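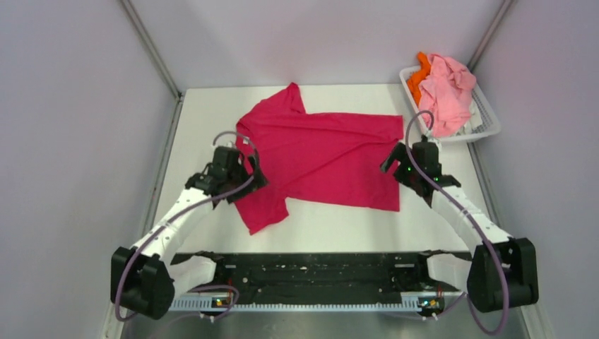 4.2 What counts as flat

Figure 3. A red garment on the white worktable, partly flattened. A long diagonal fold crosses the fabric and shallower creases lie below the top edge.

Most guides to folding begin with the word "flat," as if the reader already knew what it meant. The Foltley household manual tells its readers to lay the garment flat and smooth before the first fold, and the Maderon laundry course uses nearly the same wording. Neither says how flat, or how anyone would check. We doubt that the instruction does much work. In the 408 layouts we reviewed, the two raters were asked only whether the garment was "ready to fold," and they disagreed on 122 of them. That is too many to blame on careless rating.

Figure 3 shows the kind of layout over which people argue. The right part of the garment is broad and nearly rectangular, and its right edge is fairly straight. A rater who looks there first could well call it ready. At the upper left the fabric bunches into a pointed, sleeve-like section, and a short flap with a slanted hem comes down at the lower left. A rater who starts on that side would want more smoothing. Both would be looking at the same cloth, and the manuals give us no way to say which of them is right.

Omerović's scale tries to settle the matter by scoring the outline of the garment and leaving the inside alone. We tried it and were not convinced. An outline score rewards straight edges, and a garment can have a good edge with a long fold running through the middle of it, as in Figure 3. That fold matters more to the final shape than a crooked hem does, at least if the person folding intends to work from the edges in. The scale also assumes that the rater can name the garment and knows what its full outline should be. With a sleeve bunched up, that is a lot to assume.

The Girkon checklist takes the other route and asks about creases. It fares a little better, but it treats all creases alike. Shallow ones tend to vanish under the first fold and could probably be ignored. Deep ones trap cloth beneath them - the garment is then smaller on the table than it will be in the drawer. We would keep the checklist only if the two kinds were scored apart, and even then we are not sure raters could tell them apart from above.

A further 43 layouts were set aside after both raters declined to answer. Concetta Messina, who prepared the rating sheets, has suggested that these be counted as "not ready." We have left them out. A refusal may mean that the garment was badly laid out, or it may mean that the question was a poor one, and our sheets cannot separate the two.

For the rest of this paper we use "flat" only for a garment with no fold longer than its shortest edge. The rule is crude, and it says nothing about sleeves. Its one merit is that two people with a tape measure should reach the same answer, though we have yet to test this on knitwear, where the edges themselves stretch.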